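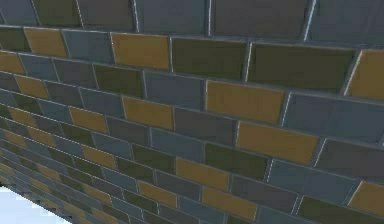 Thu 17 September
by Yesenia Orozco

I had my day in court, and it lasted less time than it takes to microwave a burrito.

If you read the June post you know the background. I was driving home on Stiltlow Avenue, I came to the stop sign at Khaemba Street, and I did what the officer called "a slow roll" and what I would call stopping in spirit. The ticket was for $127. The smart thing was to mail a check. Instead I checked the box marked CONTEST, very hard, with a pen that went through to the second page.

Then came a summer of envelopes. The first told me my hearing date. The next told me my hearing date had changed, and the one after that was the first one again, which got me a nice long phone call with a clerk who said to go by the most recent one. I asked which was the most recent. She asked me to read her the postmark.

So I showed up at the Dakach County courthouse at eight in the morning in the blazer I wear to funerals. You go through a metal detector and they take your coffee. There is a bench in the hallway outside Courtroom 4 that seats five people who like each other, and I sat on it with a man contesting a parking ticket in a binder. I mean the ticket was in the binder. So were a lot of photographs of a fire hydrant. I had brought one drawing, done in ballpoint, of a hedge.

The hedge was my whole case. It sits on the corner of Stiltlow and Khaemba and has been growing over the stop sign since I moved here, and my argument was that a reasonable person can't stop for a thing she can't see. I had practiced this in the shower. I had a part where I paused.

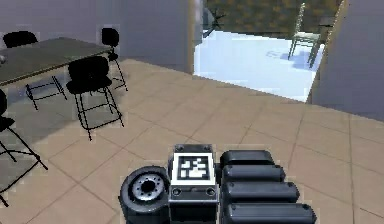
Black and white marker on top, beige tile underneath.

We all filed in and a bailiff read the rules off a card. No phones, no hats, no gum. The judge came in and told us that most of us would be happier if we talked to the prosecutor first, and half the room got up and left to go be happier. I stayed put. The binder man stayed too, and gave me a nod like we were going over the wall together.

They took him first. He got through maybe four photographs before the judge asked how far the hydrant was from his bumper, and he told her, and she said thank you, and that was the end of the binder. I quietly folded my drawing in half.

My turn. The officer was there, which was a blow, as the entire internet had promised me he wouldn't be. He was polite and he had notes. He said I entered the intersection at a low speed without stopping. The judge asked if I had anything to say, and I gave her the hedge. I forgot the pause. She looked at my drawing for a while and asked if I drove that way often.

I said every day.

She asked if I knew there was a stop sign there.

Reader, I had sworn to tell the truth. I said yes, I knew there was a stop sign there, behind the hedge. I could hear it as it came out of my mouth – a woman explaining under oath that she knew exactly where the stop sign was.

Guilty. The fine stayed at $127, and there were court costs on top, which I'm not going to print here as my mother reads this. She did offer me the safety class, which keeps the points off my license if I finish it in time. It's online, it's run by an outfit called Zistinov, and you can't skip ahead. I tried. Module 2 is about following distance and it has a song.

I also filled out the city form about the hedge, so at least somebody may get a fair trial out of this.

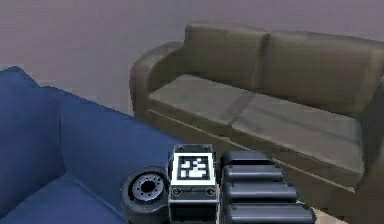 Should have taken the deal in the hallway, according to the first comment under the June post, which I reread last night with new respect. The same commenter said I'd be down a morning of work and still owe the money, and that judges in Dakach have heard about every bush in the county. I'd replied at the time with a thumbs-up and the words "we'll see."

Anyway, I drove home by way of Stiltlow. Full stop. I sat there long enough that the guy behind me honked.

Module 3 tonight.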